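Trokia Tableware Safety Briefing
Speaker notes, Normunds Kütt
July 24, 2018

Welcome the attendees and confirm that each has the glaze testing handout. State that the session lasts 30 minutes, with questions held until the end.
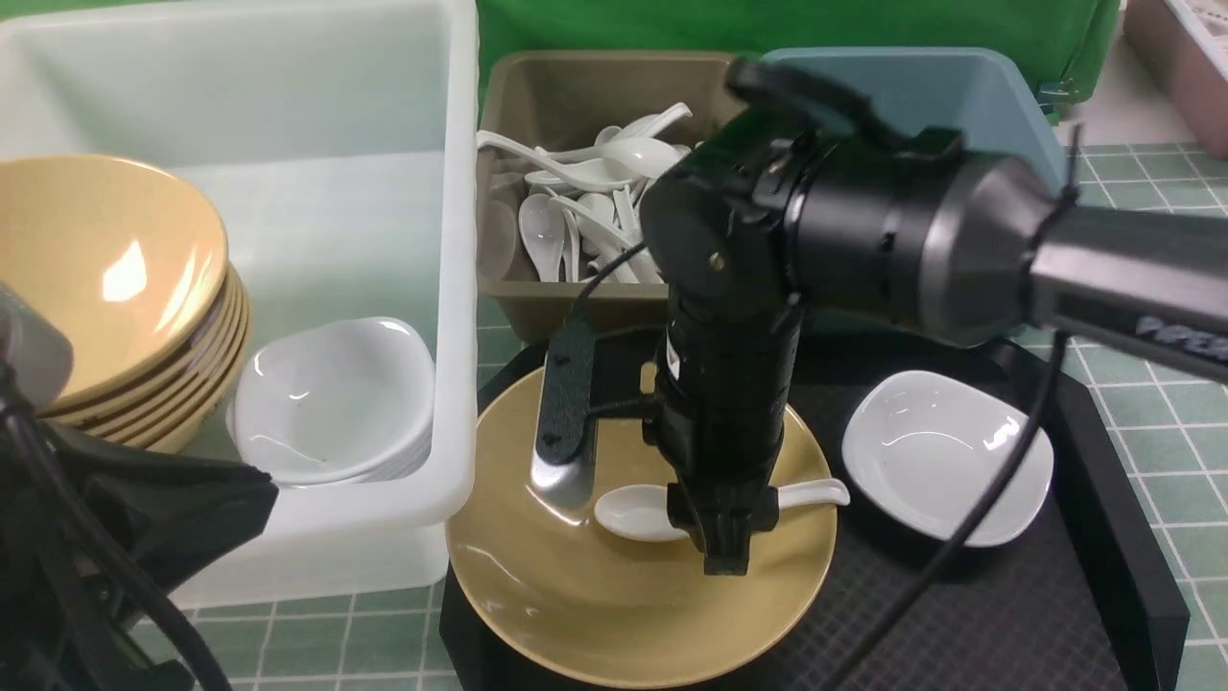

Glaze safety depends on the firing as much as on the recipe. Remind buyers that color alone does not indicate lead content. A mustard-yellow plate and a white spoon resting in it should each be tested as separate items. Pause before the Bovus results.

Refer retailers to page 5 for the return procedure.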